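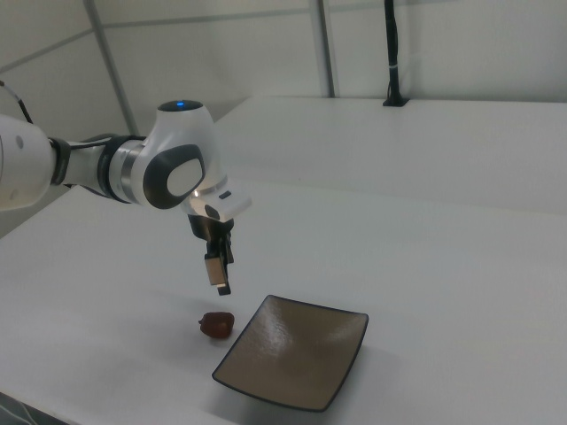
How long will bean seed keep at home if you store it in a paper envelope?

Three or four years in a cool, dry cupboard, and often a bit longer, though fewer of them will come up each spring as time goes on.

I'd like to start with that because it is what people ask me most, usually while holding an envelope they found at the back of a drawer. Give the answer slowly. Somebody always wants to write it down.

SAVING YOUR OWN BEANS
Notes for the Flarcombe evening, Tudor Mocanu
Forty minutes and then tea. Put watch on the table.

Opening

Good evening, and thank you for having me back. I was last in this hall talking about leeks, and I'm told I went on a bit, so my wife has written the word TEA in large letters at the foot of every page of these notes and I shall try to respect it.

Tonight is about beans, and mostly about climbing French beans, with a detour into runners towards the end. I'm going to talk about keeping your own seed from one year to the next, how to choose the plants, when to pick, how to dry them and where to put them so that the mice don't have the benefit. None of it is difficult. If you can grow a bean to eat, you can grow a bean to sow. You mainly have to leave it alone for longer than feels comfortable.

(Ask for hands: who has saved seed before? Who has meant to? The second lot is always bigger and they always laugh.)

The Manole bean

Pass round the first jar here. Start it on the left-hand side so it doesn't get stuck by the door like last time.

The bean in the jar is the one we call Manole at home. My grandmother grew it up hazel poles behind the house in Zodow, and she had it from a neighbour of that name, who I never met and know next to nothing about, except that he must have liked a good bean. It's a flat green pod, a little stringy if you let it go over, with a cream seed splashed with dark red. She cooked the dry ones very slowly with onion and a bay leaf and a great deal more oil than the doctor would like.

When I came to England my mother sent me some in an envelope, and there were 46 in it. I know because I laid them all out on the kitchen table, and then I was so frightened of losing them that I sowed half and hid the rest. Everything I've grown since has come down from that first half. Last year I handed out 154 packets of them, and it still gives me a funny feeling, a very nice one, to see them going up somebody else's canes when I walk past on the lane.

(Don't tell the customs story. It is too long and it makes me sound like a smuggler.)

Choosing the plants

So, which plants do you save from? The natural thing is to eat all summer and then save whatever is left hanging at the end. I did that for years. The trouble is that the leftovers are the late ones, the small ones and the ones you couldn't reach, and if you keep sowing those you are slowly choosing late, small beans.

Better to decide early. In June, when the plants are well up the poles, walk along the row and pick out the ones you like the look of. Strong, healthy leaves, plenty of flower, true to type. Tie a bit of wool round the bottom of each. I use red because I can see it without my glasses. After that the rule in our house is that nobody picks from a plant with wool on it, and that includes me, and it includes grandchildren.

Try to mark several plants even if you only want a handful of seed. Six is good, ten is better. Pull out any that look sickly, with puckered or mottled leaves, as some of those troubles travel in the seed.

Crossing

French beans are very well behaved. The flower has usually pollinated itself by the time it opens, so you can grow two sorts fairly near each other and most of the seed will come true. I leave a couple of strides between varieties, and I put a row of something else in the gap, sweet peas generally.

Runners are another matter. The bees go in and out of runners all day long, and they'll visit every garden in the village. If your neighbour grows a white-flowered one and you grow a red, expect a mixture. You may not mind! I had a pink and white one from a cross three years running and it was lovely. But if you want to keep a named runner pure, you'll need to be a long way from anyone else's, or come to an understanding over the fence.

(If the gentleman who keeps bees is in, let him speak here for a minute. A minute.)

Leaving them alone

This is the hard bit. The pods go fat, then leathery, then yellow, and then a sort of parchment colour, and all that time they look as though you've neglected them. People will lean over the gate and tell you your beans have gone over. Smile and agree.

My Manole beans want 154 days from sowing to properly dry seed, going by my notebook for last year, which is a pleasing match with the packets and quite by accident. It's a long season for these parts. I start them in pots indoors at the end of April to give them a head start, and by August I'm watching the weather like a sailor.

What you're waiting for is the rattle. (Shake the dry pods, near the microphone if there is one.) When they do that, pick them on a dry afternoon. If the forecast turns wet and they're nearly there, cut the whole plant at the base and hang it upside down in a shed or porch with some air moving through. They'll finish off quite happily. What they won't stand is being picked damp and shut in a plastic bag. I lost a whole year of Briltivora that way, and opened the bag to a smell I can still call up if I try.

Briltivora, for anyone who hasn't met it, is the dwarf one with the black seed in the second jar. Early, tidy, good in a pot by the back door. If your garden is windy or you only have a balcony, start with that and leave the climbers for later.

Shelling and drying

Shell them by hand in front of the television. Throw out anything shrivelled, split, stained or with a neat round hole in it. Then spread the rest on a tray, one layer deep, somewhere airy and out of the sun, and stir them with your fingers every time you go past. Give them a fortnight.

There are two tests. Press your thumbnail into one, and if it leaves a dent, they need longer. Or put one on the doorstep and hit it with a hammer. A dry bean shatters and a damp one squashes. The hammer is more fun.

Against weevils, put the dry seed in a sealed jar in the freezer for 2 days. It must be truly dry first. Let the jar come back to room temperature before you take the lid off, or you'll get a mist all over the seed and be back where you started.

Labels

Please, please write on the envelope. The name, the year, climbing or dwarf, and who gave it to you. I have a tin at home full of beans with labels like "good ones" and "Mum's?" and it has been no help to me whatever. Pencil lasts better than most pens.

The seed swap

The swap table will be open during tea. At the last one 414 packets changed hands, and a good many of those were beans, but there were also tomatoes, marigolds, a very fierce-looking chilli, and some leeks I was pleased to see again. You don't need to bring anything to take something. Take a packet or two, grow them, and if they do well bring some back next year.

If you take Manole, sow a few and keep a few back. Slugs are slugs.

Questions

Likely ones, with short answers so I don't wander:

Can I save from shop-bought F1 plants? You can, but the children may not look like the parents.

Do I need to soak them before sowing? I don't. They can rot in cold soil if they've been soaked too long.

Can I eat the ones I don't sow? Soak overnight, throw that water away, boil them hard for a good ten minutes and then simmer until soft. Never eat them raw, and don't put them in a slow cooker without boiling first. Say this twice.

How deep? Up to your first knuckle.

Collect both jars back before people stand up. TEA.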